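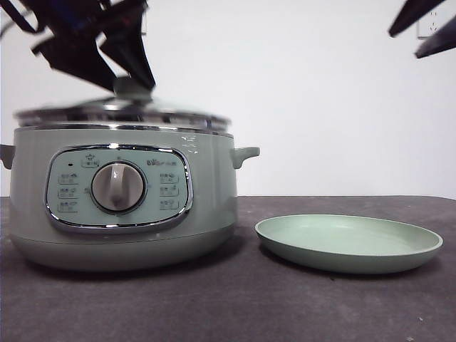 Why did the Nullcombe starter go flat over the winter?
Most likely the cold shelf. I kept feeding it on the same schedule all through December while the pantry got chillier and chillier, so it was getting thinned out faster than it could grow back.

2/8/19, bread notebook

Moved the jar up by the water heater and switched to 80 grams of rye at each feed (the Tranero rye, stone ground, smells wonderful!). It climbed past the tape mark overnight, first time in ages. Sharp smell is gone too — more like yogurt now.

Etornam Yakubu wants the same loaf done with the Prirkent flour so we can compare crumbs. Fine by me, but that flour drinks water like crazy and I'm not using the old recipe for it. Starting point is 256 grams of water and I'll add more by hand if the dough feels stiff. Salt stays where it was. Please don't "fix" my numbers on the whiteboard, they're meant to look like that.

Also found the Quansah scale reading high again. I put the 200 gram weight on it three times and got three different answers, so anything weighed on it last week is suspect, including my two good-looking loaves, which hurts.

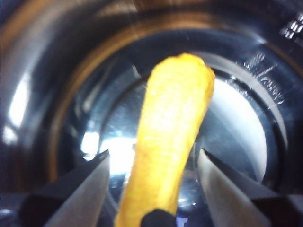

Next bake

Feed the jar the night before, with warm water. Use the old balance scale until the Quansah gets a new battery. Shape one round and one long loaf from the same dough, and write down the proofing times this time!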